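Granby open day, 16 January 2025

The Navickas showroom is at the back of the Granby site, past the loading dock. Sigita Koppel met us at the door and took us through in groups. She said they carry more than 2,000 lines across toys and children's furniture, and the play kitchens get a room of their own.

I spent most of my time at the kitchen with the charcoal hood. Our preschool is replacing two old ones in September, so I wanted to see the fittings up close.

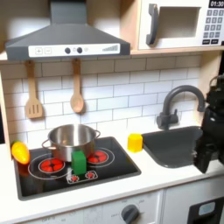
Play kitchen with range hood, hanging utensils and microwave set at 01:30.

The slotted spatula and the spoon are both wood and hang from small hooks under the hood. I liked the plus and minus buttons on the control strip - our kids will push anything with a symbol on it. The tile pattern behind the cooktop is a nice touch too.

Hernán Pacheco handles school orders and quoted $193 a unit, delivery extra. Coffee was in the front office afterwards. Parking is tight, so come early.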